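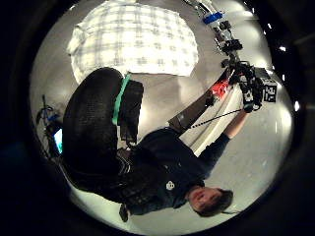
Hand-held grippers and wide-angle cameras: request for comparison results

Posted by: skravets
18 June 2020

Colleagues,

Our laboratory is preparing a recommendation on which hand-held gripper to adopt for the household portion of the Dunbar project. Two units are under consideration, the Trunuten and the Onex. Both carry a wide-angle camera and both accept the same marker cube for tracking. We have used each unit for 7 days under the same written procedure, and I would like to set out our findings before the recommendation goes to the department.

1. Weight. The Trunuten is the heavier of the two when fully assembled with brackets and cable. Three of our four operators asked for a rest between sets with the Trunuten. None asked for one with the Onex.

2. Jaw travel. The Onex opens wider, but its fingers flex under side load. When an operator turned a full bottle sideways, the reported jaw width changed although the hand had not moved.

3. Camera. The Trunuten covers a wider field. The Onex has less distortion toward the rim and handles bright rooms better.

4. Tracking. We found no difference that we would be prepared to defend.

At present we lean toward the Trunuten on account of the stiffer fingers. I would be grateful for comments from any group that has used either unit on cloth, small containers, or other tabletop items.

Severyn Kravets

Posted by: benchnote_ed

Thank you for the clear summary. Our experience differs on point 4.

We observed frequent loss of the marker cube with the Trunuten when the operator raised the forearm and rolled the wrist outward. The cube then presents its faces at a steep angle to the outside cameras. On the Onex the mount sits farther from the hand and the faces stay in view longer. Please confirm whether your procedure included overhead or rolled positions. If all of your trials were carried out with the wrist level, I do not believe the finding of "no difference" should appear in a recommendation.

Posted by: skravets

The procedure included rolled positions in one set out of four. It did not include overhead positions. I accept that the wording should be limited accordingly and will revise it to read "no difference observed in level and moderately rolled positions."

Posted by: halvard_lab2

I would urge caution regarding the wider field of the Trunuten camera. A wide field is useful only if the objects of interest occupy enough of it. With a very wide lens, items at the far side of a table are reduced to a few pixels and bent along the rim, while the ceiling lights, the operator's sleeve, and the cable take up the remainder.

We removed the widest lens from our own units in May for this reason. Our labeling staff could not tell a marker pen from a remote control at the far edge of the table, and the disagreement between two labelers on such items was higher than we could accept. 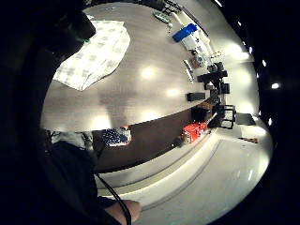

Glare is a related matter. A polished tabletop under ceiling spots will return several bright patches, and these move across the surface as the operator's wrist moves. Exposure then shifts in the middle of a grasp. A matte cover resolved this for us at very little cost.

Posted by: benchnote_ed

I agree with halvard_lab2 on glare and disagree on the lens.

The purpose of the wide lens is context. The fingers are near the camera during the grasp, and the object being grasped is therefore large at the time when it matters. Whether a labeler can identify an item at the far side of the table before the operator has approached it is a separate question. If the labels are assigned at the moment of contact, the difficulty does not arise. I would ask members not to discard wide lenses on the basis of a labeling procedure that could be changed.

Posted by: halvard_lab2

Our project requires labels before contact, as the controller must select a target from a distance. I recognize that this requirement is not shared by all groups. My statement should be read as applying to projects of that type.

Posted by: irnumau_support_desk

Irnumau supplies mounting hardware for both units, and I declare that interest. I will limit my remarks to the mounting.

The cable should be secured to the bracket at two points before it leaves the rig. A cable left to hang from the connector pulls on the camera housing whenever the operator reaches across the body, and the resulting shift in the camera pose is small enough to be missed at calibration. We recommend repeating the calibration after every 3000 grasps, or whenever a clamp has been loosened for any reason.

Tape is acceptable as a temporary measure on the pole. It should not carry load.

Posted by: skravets

I am obliged to irnumau_support_desk. Our cable was secured at one point only. I have inspected the records and the camera pose on the Trunuten did drift over the second half of the trial, by an amount that I had attributed to temperature. I cannot now exclude the cable as the cause.

On the lens, our situation is closer to that described by benchnote_ed. We label at contact. We will therefore keep the wide lens and place a matte cover on the table for the next round.

Posted by: quillon_m

May I ask about cloth? The original post requests comments on it and none have been given.

In our trials neither unit performed well on a folded cloth lying flat. The operators pushed the cloth along the table until a ridge formed and then closed on the ridge. The Onex fingers, which the original post criticizes for flexing, were the better of the two here, as they could be pressed flat against the surface without catching. If cloth makes up a large share of the Dunbar tasks, I would question the preference for stiffer fingers.

Posted by: skravets

Cloth is involved in two of the task groups. Your observation agrees with remarks made by one of our operators, which I had treated as a matter of personal preference. I will have both units tested again on folded cloth, with and without the fingertip pads.

Posted by: benchnote_ed

Please include the pad material in your report. Results with the harder pads cannot be compared with ours.

Posted by: skravets

It will be included. The recommendation has been withdrawn from the department pending the second round, and the revised procedure will be posted in this thread once the overhead positions have been added.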